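Tidying the Big Room, Floor First
Household tips from Manee Sitthichai

September always sends me back to the big room at the end of the hall. All summer long it collects things, because people come in from outside with something in their hands and put it down on the nearest bit of floor, and then summer is over and there it all is! I've tidied this room more times than I can remember, and over the years I've settled into a way of doing it that leaves me in a good mood when I'm finished, so I thought I would write it down for anybody with a room like ours.

Start with the small stuff

It is very tempting to begin with the furniture, I know. Please don't. Walk the floor first, slowly, and pick up all the little things that are lighter than a shoe – candy and snack wrappers, hair ties, pen caps, the odd button. I do this before breakfast with the lights on, when a shiny bit of plastic shows up nicely. 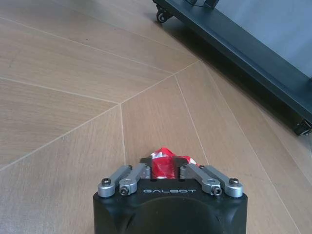

Keep a paper bag over your arm while you go, and don't stop to sort anything. Sorting is a job for a chair and a cup of coffee. If you find a piece of candy that is still sealed, into your pocket it goes, and I won't tell a soul. Whatever is left in the bag at the end gets tipped onto a sheet of newspaper, and you'll find most of it can go straight in the trash.

Now look at the cords

Once the floor is clear of crumbs and wrappers you will start to notice the cords, and a big room always has more of them than you'd like. We have the TV on its black rolling stand in front of the hill mural, and the air purifier off to the side with its white cord looping down from the outlet and along the bottom of the wall. A little slack is fine and even useful, but it should lie back against the baseboard where a foot won't catch it.

I use the soft fabric ties that close on themselves, a pack of them from Skullum that has lasted me years. Make one loose loop, tie it, and leave the plug end free so you can get it out without a wrestling match. Unplug things before you vacuum near them, and wipe the top of the plug with a dry cloth while you are down there. 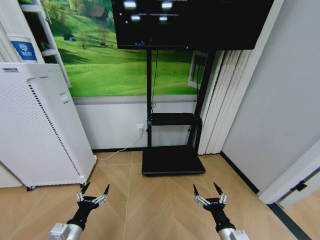

Then the rolling things

Anything on wheels should come away from the wall 3 or 4 times a year. Dust loves a caster, and hair loves it even more. Tip the piece gently, have somebody hold it for you if it is tall, and pull the fluff out with tweezers or an old crochet hook. For the stand I wipe the base and the little shelf with a barely damp cloth, then go down both posts with a dry one. The screen gets a dry microfiber cloth and nothing else, please, no window spray.

Last of all, the floor itself

A floor with a chevron or herringbone look is lovely to live with, but it does have a lot of lines in it, and dirt will find them. Sweep along the slant in one direction, then along the other. After that I go over it with a flat mop wrung out until it hardly drips – a small splash of Flovus in the bucket is plenty – and I work backward toward the door so I don't have to tiptoe across my own clean floor (I have done that, in socks, more than once).

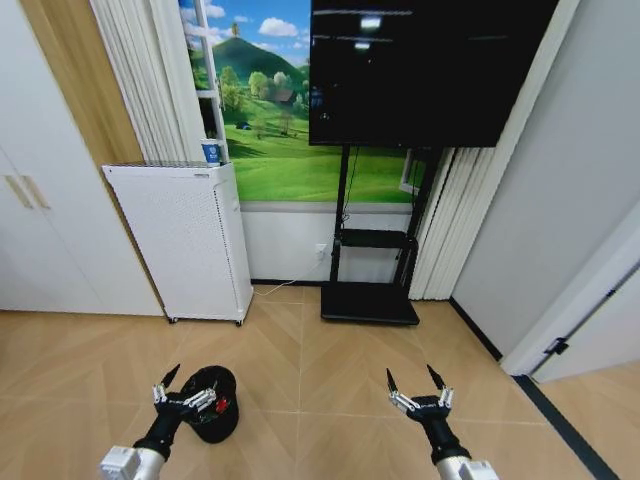
The big room, with the TV stand in front of the mountain mural.

Leave the door open until the floor feels dry under your hand, and then put the rug back if you have one.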